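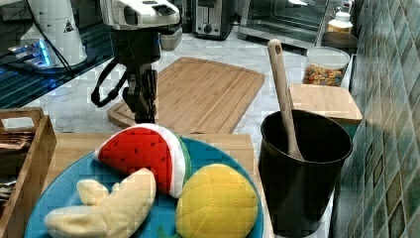 The bamboo board on the marble-look worktop, with the toaster and toaster oven behind.

Plomel opens bamboo worktop range to home cooks from February

Kitchen goods firm Plomel is to sell its bamboo worktop range direct to households from February, following a trial run with tenants at the Raltdale flats. The range covers a cutting board with a juice groove, a tiered organizer with a front drawer, and a small caddy for packets and cards. Until now the pieces have been sold only to letting agents and holiday parks.

The range was drawn up by Signe Kjærgaard, head of design at Plomel, after visits to 39 rented kitchens. Most had one stretch of worktop that had to do for chopping, making tea and storing whatever would not fit in the cupboards.

"People had a board, but it lived upright behind the taps and they cut their bread on a plate," said Ms Kjærgaard. "We wanted a board that could stay out all day, and somewhere for the rest to go so there was room for it."

The cutting board has rounded corners and a shallow groove running all the way round. It is meant for fruit, bread and vegetables. Plomel advises washing it by hand in warm water, standing it on its edge to dry and oiling it every few months. It should not go in the dishwasher. 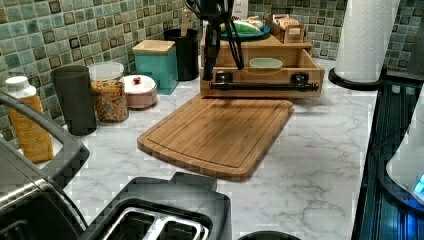
Board and tiered organizer against the tiled wall, with jars and canisters along the back of the worktop.

The organizer is made to sit at the back of the worktop, behind the board. The drawer holds small bowls and odds and ends, and the top takes a plate of fruit and the caddy. It needs no tools to put together and no fixing to the wall, a point that tenants at Raltdale had asked for.

Lids and tops are sold separately. Bamboo lids come in square and round sizes, and Plomel says many buyers will already have jars and tins that can stand alongside. The company is not bringing out a matching set of jars.

Orders placed in February will be sent from the Moriarty warehouse. The first batch is 100 boards and 100 organizers, with a second to follow in the spring if the first sells through. Buyers have 90 days to return any piece that has not been oiled or cut on.

Fiachra Gallagher, who runs the Sketus homeware shops, has agreed to put the range on show in all of his branches – the first time it will have been on a shop floor.
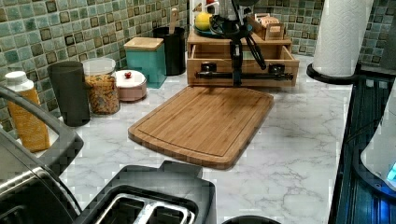 "Customers like to pull a drawer out and see how far it comes before they pay for it," said Mr Gallagher. "We'll have one set up on a counter in each shop, with a board in front, and people can try it for themselves."

Spare drawers will be sold on their own from the same date, as will the caddy. Care leaflets are packed with every board and can also be asked for at the till.

Press enquiries: Pornthip Kaewmanee, Plomel press desk. Trade orders: Senan Ó Flaithearta, Plomel sales. Samples of the board and caddy can be lent to home and cookery writers on request.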